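3. Planning and Budget Before You Order

Please read this section before you send the order form to Wolleo.

3.1 Choose the work first

1. Write down each object the arm must hold. Include the biggest and the smallest.
2. Measure the table. The base plate needs a free area of 400 by 400 mm.
3. Order 2 sets of finger pads for each gripper. Pads are wearing parts and the warranty does not cover them.

Note: The Fenberg gripper opens to 80 mm. For wider objects, ask for the Sotelo fingers. Delivery is longer, so orders for July must arrive before the end of May.

3.2 Check with your own objects

4. Try the gripper on a real object next to real dishes. A white plate on a dark table is a useful test for the wrist camera, as the plate can become too bright. 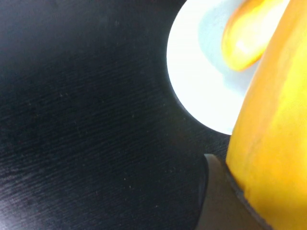

5. Keep 200 dollars of the budget for lamps and cable covers.

Caution: Do not buy a second arm before the first one has passed the check in step 4.

For a written quote, contact Wilmer Carhuamaca at the Joledthorpe office. He answers quote requests every Thursday.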